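Orden en el taller: la mesa oscura, despejada al terminar

Durante el mes de noviembre se revisaron los puestos de trabajo del taller de Lernholm y se acordaron algunos cambios en la forma de dejar las superficies al final de cada turno. El resumen se publica en este boletín para quienes no pudieron asistir a la reunión.

Las mesas de tablero oscuro son las que más se usan y también las que antes se rayan. El proveedor, Skasari, recomienda un paño de microfibra apenas humedecido y jabón neutro. No conviene usar alcohol ni estropajo, que dejan cercos mates difíciles de quitar. Grikton ha entregado 50 paños nuevos, que están en el armario junto a la entrada, en el segundo estante. Los usados van a la bolsa de lavandería y no al cubo de trapos.

Las cajas de piezas pequeñas vuelven a la estantería Fitzgerald con la etiqueta hacia fuera. Quedan cuatro sin etiquetar; quien las utilice puede rellenar la etiqueta a mano mientras llegan las impresas. Los tornillos sueltos se dejan en la bandeja metálica del pasillo y se clasifican los viernes. En el fondo de los cajones han aparecido alrededor de 100, de medidas muy distintas, y varios habían marcado el tablero.

El repaso de las superficies se hace a las nueve, antes de colocar material. Se pasa primero la mano por el tablero para notar restos de viruta y después el paño, siempre en la misma dirección. Las herramientas prestadas se apuntan en la hoja de la puerta. 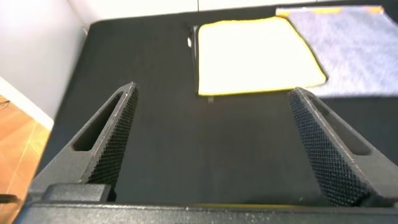
¿Qué se hace con un tablero que ya tiene rayas profundas?

Se anota el número de la mesa en la hoja de incidencias y se sigue usando con un tapete encima hasta que Skasari cambie el tablero. Los tapetes se piden en el almacén.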